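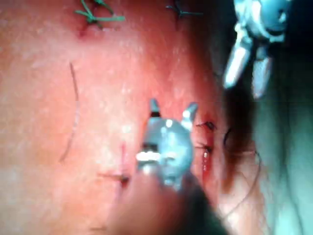

It should count as cheating, one reader wrote to me after last month's column on student robotics, if the machine already knows where the needle is going. The letter had a point, and I took it with me to the Drundano lab, where a college club called Uvico has been trying for two semesters to get a pair of surgical graspers to sew without a person steering them.

I went in expecting to be unimpressed. Student autonomy projects have a long record of working beautifully on the one afternoon the funders come by. Uvico's pitch did not help. The club's poster promises "hands-free suturing," and the small print beneath it admits that a student keeps a foot on the pedal throughout. Take the foot off and everything stops.

What they are after is the interrupted stitch, the plain kind: needle in, needle out, knot, cut, move along. First-year surgical residents learn it on foam and chicken. The club's software, which they named Plameck, learns it by copying. Members sit at a console and sew by hand while the system records what the instruments do and what the cameras see. The library stood at 244 recorded stitches in March. A rival club is said to have far more, and the Uvico people bring this up before you can ask.

Sewing is a rotten task for a robot, and that is the best thing I can say for the choice. Tissue gives. Thread goes where it likes, and old tails from the last knot look a lot like the new strand you are supposed to grab. The members talk about thread the way sailors talk about weather.

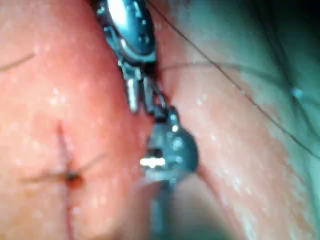 So does it work? Some of the time, on the easy parts, with a person ready to step in.

The club's own log, which I was allowed to read over a bad cup of coffee, lists 80 attempts at a full stitch. Plameck finished 51 of them without a takeover. That sounds fine until you get to the definitions page, where "finished" means the knot held for 5 seconds under a light tug. There is no column for how the stitch looked, how far it sat from its neighbor, or what it did to the edges of the cut. I asked about that and was told it was on the list for fall.

The needle handoff is where things go wrong. One instrument has to let go as the other takes hold, and a slightly bad grip spoils everything that follows. A person feels this coming and regrips.
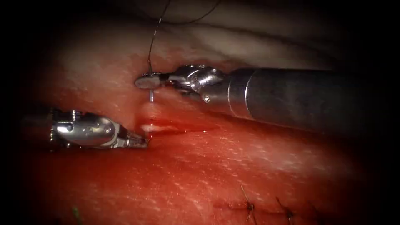

Plameck tends to press on, and by the time the student at the pedal has made up their mind, the point is headed somewhere it shouldn't be. The newer version is supposed to pause and try again. I watched it pause a good deal.

None of this would bother me if the whole thing were sold as a class project. In May the club enters the Jalali Cup, a regional contest that scores teams on speed and "degree of independence," and that second category is judged from a video the team edits itself. I read the rule twice. A club that logs its takeovers can lose to one that cuts them out.

To their credit, the Uvico members argued about this in front of me, and not politely. Half of them want to submit the unedited recording. The others want the prize money, which would pay for needles. They had not settled it when I left to catch the 6:15 train, and the poster was still up by the door.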